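Altmont wants to teach robots to make your bed. First, somebody has to do it by hand
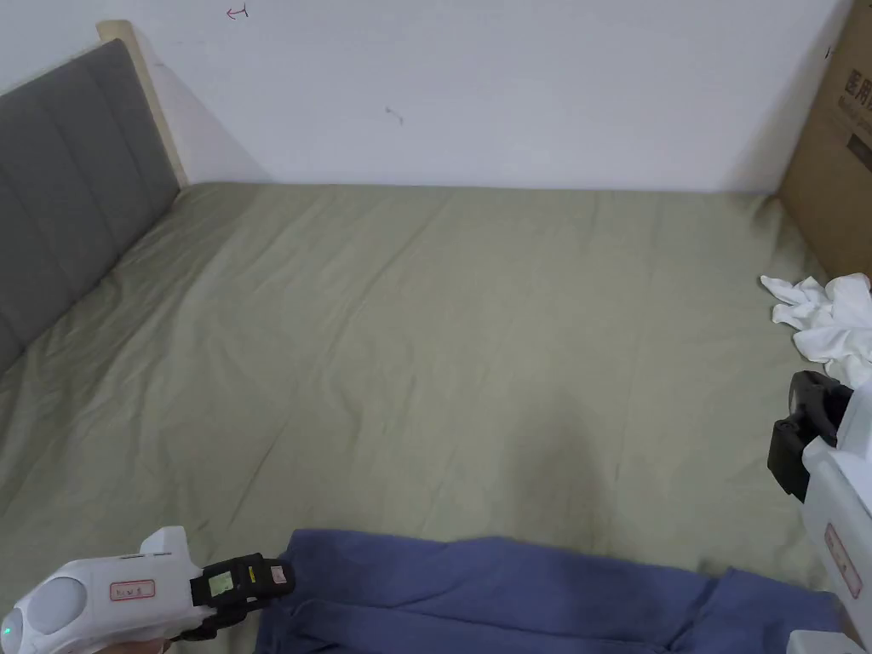
A gripper on each side of the bed at the Altmont open day, with clothing laid out on the green duvet.

Maximiliano Lorente has been to enough robot demonstrations to bring his own questions. He writes about household machines for Gridthorpe, and he came away from Altmont's open day on October 10, 2018, with most of them unanswered.

"They kept saying the robot learns from this," he told me over coffee afterward. "Fine. Learns what? That there's a shirt on a bed?"

What visitors got was a bedroom and a person working with a pair of hand-held grippers. The sheet by the door promised 1,525 recorded tasks since July. Lorente asked how many were any good and was told 1,506.

"So 17 were bad and 2 got lost, or something like that. I asked who decides. The guy said the team reviews them. Well, who else would?"

He doesn't think anyone was lying. He liked the grippers, which he found lighter than they looked, and he thinks cloth is a fair thing to pick if you want a hard problem. "I can't fold a fitted sheet either," he said.

His trouble is with the brochure, which talks about help for older people living alone. "My mother read it and asked me when she could get one. What am I supposed to tell her? I saw a man holding two plastic claws."

Would he go back? He shrugged. Huttunen is holding its own open day in Bulthorpe, and he has already signed up for that one.

"I want to see the machine do it with everyone's hands in their pockets," he said. "Then I'll write something nice."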